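# Portes ouvertes chez Prudolero, Rormont

18 juin 2023

Rormont possède une gare, un rond-point orné d'une meule et, depuis l'hiver dernier, les locaux de Prudolero. J'y suis allé pour le buffet, autant le dire, et parce que le train de retour ne passait que toutes les 2 heures.

L'accueil se fait dans un couloir. On vous remet un badge, un plan photocopié de travers et un crayon Girberg dont la mine casse à la première tentative de signature. Le prospectus annonce 600 m² consacrés au « rangement du quotidien », ce qui m'a paru beaucoup pour une discipline que je pratique chez moi sur un coin de commode.

La première salle est celle des tiroirs. On les ouvre, on les ferme, on hoche la tête. Un panneau explique que le foyer moyen de la région posséderait environ 500 objets sans place attitrée. J'ai pensé à ma cuisine et j'ai trouvé le chiffre flatteur.

La deuxième salle m'a retenu plus longtemps. Elle est vouée aux petits paquets de mouchoirs, sujet que je croyais épuisé. L'exercice du jour consiste à les réunir dans un plateau blanc à rebords, et je l'ai suivi avec une attention que je n'accorde plus au cinéma. Le décor ne lésine pas : grands lys noirs aux murs, fougères grises et fleurettes pêche au sol – le salon d'une tante qui aurait découvert l'encre de Chine. Trois paquets avaient trouvé le plateau, les autres campaient autour, les noirs en majorité. Un chiot en peluche frisé surveillait l'ensemble, médaille en forme d'os sur la poitrine, et une agrafeuse traînait parmi les mouchoirs.

Pour le buffet, comptez 40 minutes de queue. Le traiteur, Cozma, avait prévu des feuilletés au fromage très convenables et un jus de pomme tiède servi dans des gobelets trop petits – on y retourne donc, et on refait la queue. Pas de serviettes en papier, ce qui, à quelques mètres de la deuxième salle, relève presque de la provocation.

La prochaine ouverture au public est prévue en décembre. Entrée libre, parking derrière la meule.
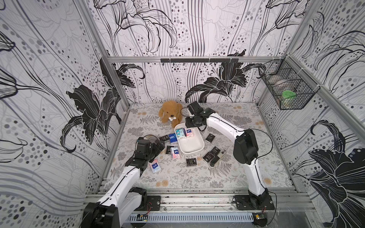
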